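The laundry in Skillthorpe had kept the folding job open since May. The manager wanted a machine for it, so she took the early bus to Mesgate to see what Soria had to sell.

The man at the desk gave her a visitor's badge and a cup of tea.

"Can it fold a fitted sheet?" she asked.

"No," he said.

"Pillowcases?"

"It did 7 out of 22 last month. We don't count the one it threw."

She wrote that down. Her best folder did 136 pieces before lunch and talked the whole time.

"What can it do, then?"

He took her through to the bench and told her they were on blocks at present. Sorting and pushing, mostly. You asked for a colour or a shape and it went looking.

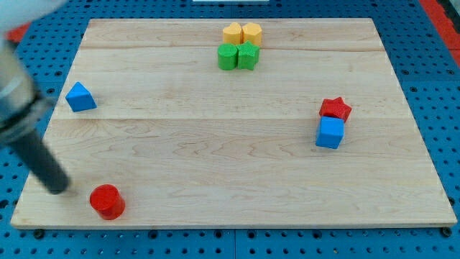
"My grandson does that," she said.

"How old is he?"

"2."

The man nodded and asked whether the boy ever got tired of it. She said he did, quite quickly, and then he wanted feeding.

She finished her tea. On the bus home she wrote out the advert again and put the wage up.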